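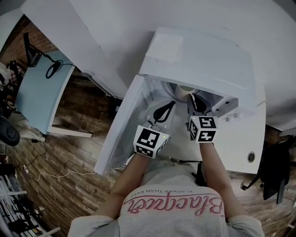 Studio 4 at Skevo: the room in pictures

Skevo rents out workrooms by the month on the upper floor of the old Ikidine building. Studio 4 is the one people ask to see most often. The rent covers heat, light, the furniture and the mini-fridge. Tours are on Friday afternoons.

Fridge and desk

The white mini-fridge sits on top of the white desk, with the door opening to the left. It holds drinks and a packed lunch or two. Please take your food home at the end of the week. The desk has a round cable hole near one edge, and the cord trails down toward the floor at the back. A light blue table on a white metal frame comes with the room too, and there is red brick on one wall.

Ceiling and lights

The ceiling is painted white, with the concrete beams and the conduit left exposed. Four fluorescent fixtures were on for this view. The tube toward the left edge has a slightly greener glow than the others. The floor is wood.
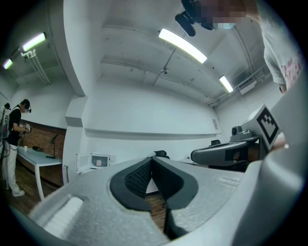
Renting the room

Studio 4 measures 36 square meters and is open to tenants at all hours. The deposit is $200, returned when you hand back the key. Yurchenko, the print shop downstairs, takes in packages for the whole building until 5 p.m. Parking is in the Cukonent lot across the street, which has 34 spaces. The next open month is June.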